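Points, Speeding and Your Premium: Frequently Asked Questions

Last updated November 11, 2022

Do I have to tell Runcombe about a speeding fine?

Yes, if it led to penalty points. Convictions must be declared when you take out a policy and again at each renewal. A parking ticket is a civil matter and need not be declared. 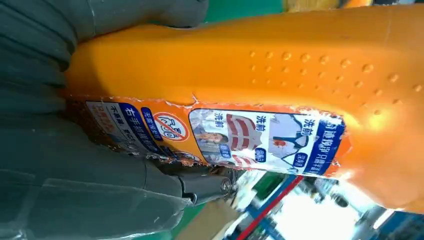 Points added during the policy year should be reported within 9 days of the date on your notice. Use the form in your online account and enter the offence code exactly as printed.

Does a speed awareness course count as a conviction?

No. A completed course carries no points. Some insurers do ask about courses, and a direct question must be answered truthfully. The Irnley policy asks; the Pluveswood policy does not.

How much will my premium rise?

It depends on the offence code, your age and the car. A single minor speeding offence is rated in band 2. Drink-driving and using a hand-held phone are rated separately – see the policy schedule.
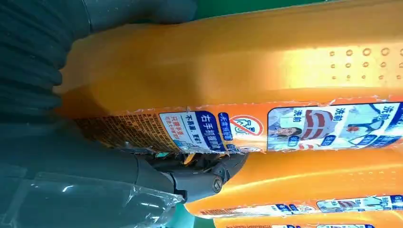
Orange plastic bottle held on its side by a gripper.

Is there a higher excess for drivers with points?

On the Alcaraz policy, yes. It applies to claims for damage to your own car and is shown on page 3 of the schedule. Windscreen claims are not affected.

Can I cancel if my renewal price goes up?

You may cancel at any time. A fee of £90 applies once the cooling-off period has ended, and no refund is due if a claim has been made.
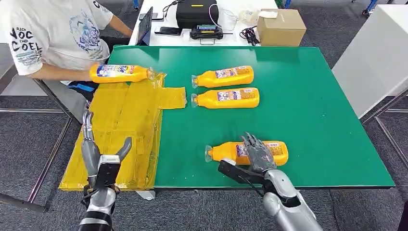
Cover bought for a second car on the same account must be cancelled separately. Policies due for renewal in December are priced from the record held on the day the renewal notice is issued.

What if I forget to declare points?

A claim may be reduced or refused, and the policy may be cancelled. Correct the record as soon as you notice the mistake.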